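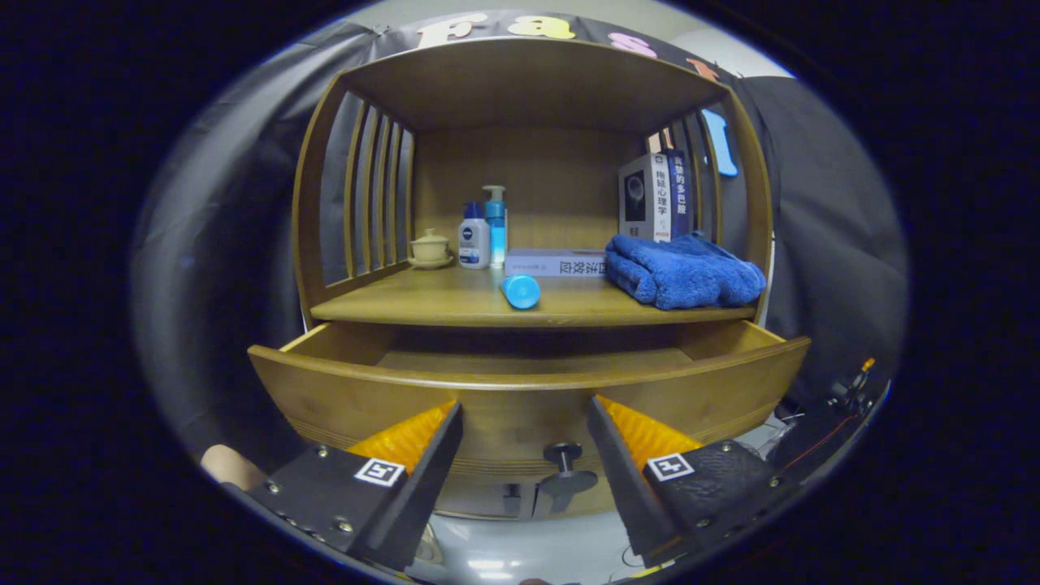

Frequently Asked Questions: Fly Fishing Weeks at Gramley Lodge

Booking and dates

When does the season run?
We open in June and close at the end of September. The early weeks have higher water and fewer fish, but they tend to be bigger. July is the busiest month. August depends on rain.

How many rods do you take each week?
Six on the Dastura and two on the upper Yeh. The Yeh beats are small and we don't add rods there, even for groups who are happy to share.

How much is the deposit?
The deposit is $600 per rod and holds your week. The balance is due in March. If you cancel before then, we return the deposit less the card fee. After that we refund you only if we can fill the place.

Can I book a single day?
Sometimes. Day rods are released at 7 p.m. the evening before if a beat is open. Call the lodge. We don't take day bookings by email.

Licenses and rules

Do I need my own license?
Yes. Buy it before you come. The store in Fetville sells them but closes early and has run out of forms in past seasons. Bring a printed copy, as phones don't work on most of the river.

Is it catch and release?
All salmon go back on both rivers. You may keep two trout per day from the lower Dastura, below the road bridge. Trout from the Yeh are released.

What hooks are allowed?
Single, barbless, unweighted. Pinching the barb flat with pliers is fine. Your guide will check your fly before the first cast and again if you change it.

Tackle

What rod should I bring?
A 9-foot 8-weight single-hander covers most of the water. A 12- or 13-foot two-hander is useful on the big pools in June. On the Yeh, leave the two-hander at the lodge. The trees are too close.

Which lines?
A floating line will do from July on. For June, bring a sink tip as well. Leaders of 9 to 12 feet, with tippet in 10 and 12 pound.

What about flies?
Small and dark in low water, larger and brighter when the river is up. Bombers in brown or green work on warm evenings. We sell locally tied flies at the lodge, and Diarmuid Noonan, our head guide, will look through your box on the first night and tell you what to leave behind.

Do you rent gear?
We have rods, reels and waders. Wader sizes go from small to double XL. Felt soles are not allowed on either river, so if you bring your own boots, bring rubber. Clean and dry them before you travel.

At the lodge

How do I get there?
Fetville is the nearest town with gas. From there it is about 45 minutes on a gravel road. The last stretch is rough after rain and we suggest a vehicle with some clearance. If you are flying in, ask us about the shuttle when you book.

What time do we fish?
Breakfast is at 5:30. Guides leave at 6:15 and are back for lunch at noon. The evening session starts at 4 and goes until dark. You can skip a session, but please tell your guide the night before.

My partner doesn't fish. Can they come?
Yes, at the non-fishing rate of $1045 for the week, meals and room included. There is a marked trail along the Dastura and a canoe anyone can use on the pond.

Do you cater for special diets?
Vegetarian and gluten-free are no trouble with two weeks' notice. Supplies come in from Fetville once a week, so we can't do much if we find out at dinner.

Do I tip the guide?
It's up to you. Most guests leave something in an envelope at the end of the week. Tips are shared between the guides and the kitchen unless you put a name on it.

What if the river floods?
It happens most years, usually for a day or so. The Yeh clears first, and we rotate rods through it until the Dastura drops. We don't give refunds for high water.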